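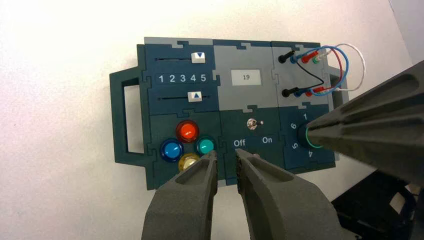
Wall panel, upper slider toward the right, display at 19

Stamance Community Help > Fixtures and Teaching Aids > Wall Panels

Recommended practice for resetting a modular wall panel between groups
Posted by Hostance Learning Center, March

Our center has installed a wall panel assembled from interlocking jigsaw-style modules. It includes two slider tracks with the numerals 1 to 5 between them, a small numeric display, two rows of banana-plug sockets with colored leads, a cluster of four push buttons, and an Off/On toggle switch. The panel is used by 42 participants over the course of a week, in groups of 4.

We wish to adopt a written procedure for returning the panel to a common starting state between groups. At present, each supervisor leaves it differently, and participants compare results that were not obtained from the same position. We would appreciate guidance on the order of steps and on whether the leads should remain plugged in overnight.

Pētersons Workshop Services
We maintain several panels of this general type and use the following order. Set the toggle switch to Off. Move both sliders to 1. Remove the leads one at a time, holding the plug and never the wire, and hang them by color. At the start of the next session, reconnect black to black, blue to blue, red to red and white to white, and only then return the switch to On.

Please note that one of the white plugs in your photograph has a green tip. Supervisors should be told whether it counts as white or as green for the purposes of your exercise. In our experience this is the most frequent cause of disagreement between groups.

With regard to overnight storage, we remove all leads. The longer ones extend in wide curves past the side of the panel and may be caught by persons walking by.

room209
We just switch ours off and leave the wires in. No problems so far.

Skitbridge Training Office
The order given by Pētersons is sound. We would add that the display reading should be written down before the switch is moved, together with the position of each slider. Our log sheet has 47 lines and is kept on a clipboard next to the panel. A new sheet is started when the last line is filled, and completed sheets are retained until the end of the term.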